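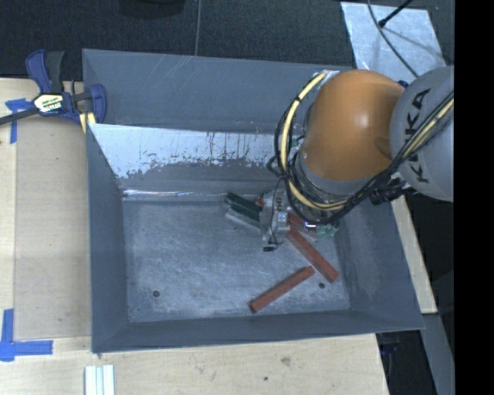 2021-05-14

Up at first light for the jackdaw watch at Dalmont. Wind light from the west, cloud thick until mid-morning, then thinning. Hide opened at the usual place behind the lower wall. Luuk Martens took the east chimneys and I took the barn roof. We kept to the focal method: one bird, 12 minutes, then move on to the next on the list whether or not anything is happening.

The list order was drawn last night. I had the Berchtold pair third, and would have liked them first, as they are the most active early on. I left the order alone.

Food sharing. The male of the Berchtold pair fed the female at the nest entrance twice in the first watch. Both times she begged beforehand, low posture, wings slightly out. I scored these as solicited. Later he passed food to a neighbouring bird, a yearling by its duller head, with no begging that I could see or hear. I scored that as unsolicited, with a query. The yearling was partly behind the ridge tiles and may have called. The rules we wrote in Sakinik last year say a call has to be heard to count, so the score stands, but the query goes with it.

Luuk had one displacement on the east chimneys that he read as play and I would have read as a dispute. He described two birds swapping places on the same pot several times with no pecking and no raised nape. I asked whether either bird lost access to anything. He did not know. We agreed to enter it as "exchange, unclassified" and to look at the sound recording before choosing. The trouble with the word play is that once it is in the sheet people tend to stop asking what the birds were doing.

Total on the sheet for the season so far is 1,135 coded events. The unclassified ones are kept in their own column and are not shared out among the others. Benedikt Lanz would like them shared out in proportion. His argument is that a column of unknowns makes the rates look lower than they are. Mine is that the unknowns are mostly from the far roof, where the view is poor, so sharing them out by the rates from the near roof would carry the near roof's habits over to birds we hardly see. He has asked for this in writing and I have put it off for a week. Must do it.

Long telephone call with Benedikt after lunch about the consent question, as he calls it. He means the ringing. His view is that a bird which walks into the trap a second time has in some sense accepted the handling. I do not think this holds. A bird may come back because the bait is worth more to it than the handling costs, and that tells us about the price of food in a dry spring. We might test it by offering the same bait at a plain tray 30 metres from the trap and seeing where the ringed birds go. If they choose the tray, the second visit to the trap means very little. If they use both equally, it still does not amount to consent, but I would worry less. He agreed to the tray. We did not agree on the word.

No more ringing until the young are out, in any case. That was settled before the season and I do not want it reopened.

Afternoon watch poor. A tractor on the lane for most of it and the birds up and down with each pass. I stopped after the fourth focal and marked the session as disturbed. Luuk carried on and got two more on the east side, where the noise was less. His sheets are legible for once.

Evening: typed up both sets. Plarkix lost the time column again on import, so I entered the start times by hand from the notebook and checked them against the recorder. One mismatch, my error, corrected and initialled.

Reread the draft for the July meeting. The section on helping is too sure of itself. "Birds with more partners share more" rests on 70 transfers, and a fair part of those come from one pair. Took the sentence out and put the table in its place.

To do: bait tray, new battery for the east recorder, reply to Benedikt on the column. Ask Luuk about the key to the lower gate.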